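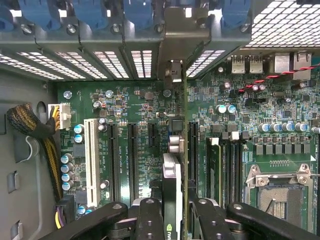

Fingers on both sides of the graphics card, CPU socket open at lower right.

Saturday, Dec 13, 2025

Cold feet, cold coffee, best day in weeks! I went in meaning to stay until lunch and came home after dark, and my head is still so full of the rule sheet that I had better get it down before I sleep.

We are on draft four of the handling rules for the teardown cell. Drafts one and two were mine and they were awful (I can say that here). They read like the safety leaflet in a box of fuses. Draft three was Bautista's, and it was much better, but it had been written by people who take apart washing machines, where everything is big and a scratched bracket is a scratched bracket. A computer tower is a different animal. There's so much packed in there that can be ruined by one corner of one finger, and most of it doesn't look hurt afterward.

So today was desktops, with the case open and the wrist camera looking straight down into it, and draft four printed out and taped to the bench so I could scribble on it. I love working this way. You read rule 6 out loud, you look at the monitor, and within a minute you know whether rule 6 was written by somebody who had ever seen a motherboard.

Rule 6 said "approach the expansion card from above with clear space on both sides." Clear space! The card stands between a short slot on one side and a long one on the other, and then it's straight into the memory slots. There is no clear space anywhere in there. I crossed it out and wrote that the cell has to know what is next to the card on each side before the fingers go down, and has to have a named stop distance for each neighbor. Slots get one distance, memory gets a bigger one, and the open socket gets the biggest of all.

The socket took up most of the morning. With the processor out you're looking at a field of bare pins, and the memory slots are all that's between it and where the fingers work. The old wording had the socket under "other components," next to screws. Now it has its own section, and I am a little proud of it. Nothing passes over an uncovered socket, with or without a part in the grip. If the path planner can't find another way out, the cell stops and calls a person. If there's a cover on hand, the person puts it on before the run starts, and the run sheet says who did it. Short and plain, and you can test it. I want all of them to be like that.

Then wires, which I'd been dreading. Draft three told us to "secure loose cables," and that sounds fine until you have a skinny red and black twisted pair running across the port block at a slant, and a fat black sleeved bundle coming out of an oval hole and down the side of the board. Those two need different rules. The bundle is easy for the camera to find and it's out of the way. The thin pair is the kind of thing that ends up hooked on a finger. I have split the section in two: anything thick enough for the vision check to pick up reliably can stay put if it's outside the work zone, and anything thinner gets moved by hand and looked at by a human eye, every time. Zolluma will grumble because it adds a hand step. Let them grumble, I think I can win that one.

Something else I'm happy about is the labels. The slot names are printed right on the board in white, running up alongside the slots, and I'd been treating them as decoration. But they are a gift! If the run sheet records the slot by its printed name, then whoever reads the log later doesn't need to guess which of the long black ones we meant by "slot two from left." Left according to whom? The camera is mounted on the wrist, so left depends on how the wrist is turned. I lost an entire afternoon to that in November. New rule: use the printed name where the camera can read it, and where it can't, say so and attach the picture.

Which brings me to pictures. One still before the fingers close, one after they open, both kept with the log. I argued for this back at the start and was told it was too much storage, and today I did the sum on the back of the sheet and it's nothing. Also the still has to show the fingertips. A lovely clear view of the board with no fingers in it tells you what the board looked like and nothing about what we were doing to it.

Numbers for the record, mostly for me. The Koken trial log stands at 2,208 grips. Of those, 447 were done before we had any written rule about neighbors, so I'm leaving them out of the comparison, even though they'd make the later ones look better. The plan is 100 supervised grips under draft four, with somebody's hand at the stop button for every single one, and after that we talk about whether 1,000 unsupervised is a sensible next goal. I think it is. I also think I'm not the one who should decide, and I wrote that into the front page: the person who writes the rules doesn't sign off the trial.

Still open:

Retention lever. Does the cell touch it at all? My gut says no for now.
Card latch. Draft four doesn't mention it. How did we get to draft four without mentioning it?
Force limit while gripping a card by its edges. Zorkbridge have a figure they use for bare boards and I've asked how they got it. I don't want to copy a number without knowing where it came from.
Fingertips. Wipe between machines, or between jobs on the same machine? Dust on the pads changes the grip and we've never written down how much is too much.

I read the whole thing through once more before I locked up and it fits on three pages — it was eleven in the summer. I had a silly grin on my face the entire drive home. Rules people can hold in their heads while their eyes are on a monitor, that's what I've been after this whole year.

Must buy tape. And thicker socks for the workshop.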